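Subject: Re: [grondadik-data] night driving clips, where we stand

Hi all, the after-dark set is finally growing! Street still from the latest batch:

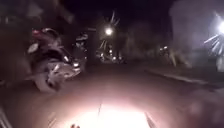
Rozália Kozma wrote:
> Before you go out again, can we settle how long a clip is? I have some
> that stop after a few seconds and some that run for minutes, and Mira
> treats each one as a single example. Also, are we keeping the blurry
> ones?

Good questions, both of them. I'd say cut everything to 200 frames and let the long runs turn into several examples (the splitter in Radier does this already, you just have to switch it on). Anything shorter goes in the leftovers folder for now.

And yes please, keep the blur! Two-wheelers passing close on the left are exactly what Mira gets wrong at night, and if we only feed it crisp ones it'll never learn the smeary ones. Same for street lamps and headlights in one clump down the road. Just tag them "blur" and "glare" so we can pull them out later if Calloway wants a clean set.

Count so far: 853 night clips labeled, against 2886 in daylight. I'd love to see nearly 2000 at night before we retrain, so if you've got clips sitting on a laptop somewhere, send them over. Oh, and whoever has the spare drive, I need it back by February.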